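Hudotbridge Public Library
Notice on countertop care in our community kitchen, in six posts.

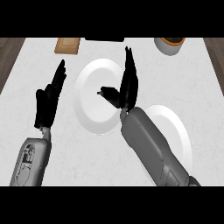 1/6 The community kitchen on the lower level reopens to cooking groups on July 15, 2026. All groups with a current booking keep their usual hours. The new work surfaces need more care than the old ones did, and we ask every group leader to read this thread before the first session. White marble with faint gray veining, of the kind seen here, marks easily when it meets lemon juice, vinegar or tomato. Please use a cutting board for all of these.

2/6 Wipe up spills with a soft cloth, warm water and a little mild dish soap. Do not use scouring powder, bleach or any spray labeled for bathrooms. Approved cleaner is kept under the sink in the bottle marked Kitchen 4.

3/6 Hot pans go on the trivets, which hang beside the stove. Groups making jam or candy should ask the front desk for the large rack when they sign in.

4/6 Bookings for the fall are open to groups of up to 21 people. Each group may hold two sessions a month through October. Requests go to Ylva Dalen at the programs desk, in person or by phone.

5/6 The bread class led by Tomás Hayes has moved to the morning. People already enrolled do not need to sign up again. Flour and yeast are provided; please bring your own apron and a container with a lid.

6/6 Stains or chips should be reported to the front desk on the same day. There is no charge to groups for ordinary wear. Printed copies of these rules are available in the lobby.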